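Saving the tabletop, one coaster at a time

By Bernadette Mac Carthaigh

Rings. Everyone's table has them. Mine has 11, and a scorch by the window end I blame on a casserole.

So, coasters. Trevor Girard turns them in a shed at Drosamside, mostly at night, and has strong views. Cork crumbles. Slate scratches. Felt, don't start him on felt. Wood then, round, thick enough to pick up with cold fingers, and a rim, always a rim. "A flat one's just a biscuit," he says.

He'll make up to 1000 before the November fair at Vinenik and still run out of the dark ones. Finish is oil or varnish, depends who's asking. Varnish for shine, oil if you like it dull and dont mind redoing it every spring.

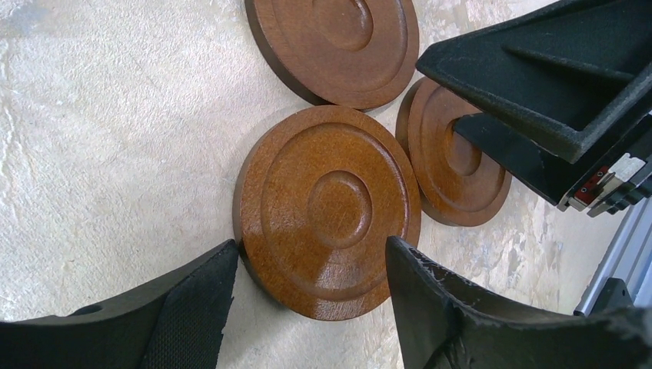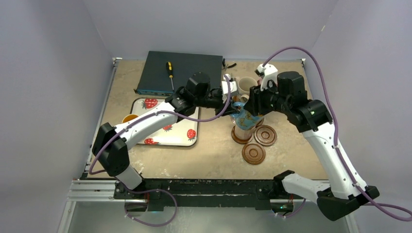 Round brown wooden coasters, with grooved rings and a dip in the middle; in the second picture, mugs and a blue patterned cloth or mitt as well.

Mugs matter too. A wide foot wants a wide coaster, obvious, but people buy the set first and measure after. Take your biggest mug to the stall. Trevor wont laugh. Much.

Care is quick. Damp cloth, dry straight off, never the dishwasher. Stack them only when they're bone dry or teh bottom one sulks and warps. Two sets is plenty for most kitchens, one out, one in the drawer for when the family descends.

Vinenik fair, hall door, left side. Bring cash.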